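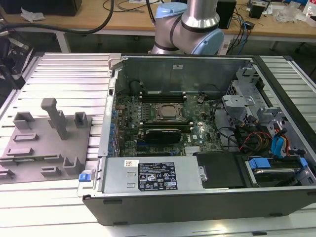

Chapter 3
What Is Inside the Case, and What Is It Worth?

Most people who own a desktop computer have never taken the side panel off. They know what the machine cost, what the seller claimed for it, and that it is slower than it used to be. On that basis they decide to repair it, replace it, or put it in a closet. This chapter is for readers who would like better grounds for the decision.

Be warned that a great deal of what is said about old computers is said by people with something to sell. The repair shop says the machine can be saved. The store says it can't. The recycler says it is full of valuable metal, and then charges you to take it away. Each of them may be right about a particular machine, but you should not believe any of them until you have looked inside and can name what you are looking at.

3.1 The parts you can name in an afternoon

Lay a tower on its side, take off the panel, and the largest thing facing you will be the motherboard, very often green. The processor sits on it in a socket, held down by a metal frame. In a machine someone is actually using, a heat sink or cooler covers the processor. If you can see the square silver top of the chip itself, the cooler is off, and the computer should not be switched on until it is back in place with fresh paste.

Memory goes in long narrow slots with latches at their ends. On some boards the slots are all on one side of the processor. On others there is a set on each side, and beginners who have learned from a single diagram tend to miss half of them. Before buying memory, look at every slot on the board.

Expansion cards stand across the board and meet the back wall of the case, where clips or screws hold them. The power supply is a metal box with a printed label on it. Read the label. It gives the limits of the unit, and the warning triangles on it mean what they say: the box holds a charge after the cord is pulled, and you have no reason to open it. We will not be opening one in this book.

3.2 A claim to test

In February the repair workshop at Atora put up a sheet saying that any office tower could be made "as good as new" with two parts, more memory and a solid-state drive. We think the claim is half true, and the half that is false costs people money.

A new drive does shorten the wait at startup, often by a lot. More memory helps a person who keeps 24 browser tabs open and does very little for a person who keeps three. Neither part changes the processor, the age of the power supply, or the list of operating systems the board will accept. A buyer who pays for both parts and then learns that the system she needs won't install has been badly advised, however fast the machine now starts.

The sheet also gave a saving of $2,000 per machine. It did not say compared with what. Whenever you meet a figure like that, ask which new computer the old one was measured against, and whether anyone would have bought it.

3.3 How this chapter is laid out

Section 3.4 covers safe handling: unplugging, static, and where to put the screws. Section 3.5 takes each part out in turn. Section 3.6 compares two sets of repair records, one from Rultent and one from Pakosance, which disagree about how often power supplies are to blame for a dead machine. We have not tried to settle the disagreement for you. The records were kept differently, and you will be asked to find out how.

Before you start

Find a desktop computer you are allowed to open. Write down what you believe is wrong with it and who told you so. Keep the page, as you will need it again in Section 3.6.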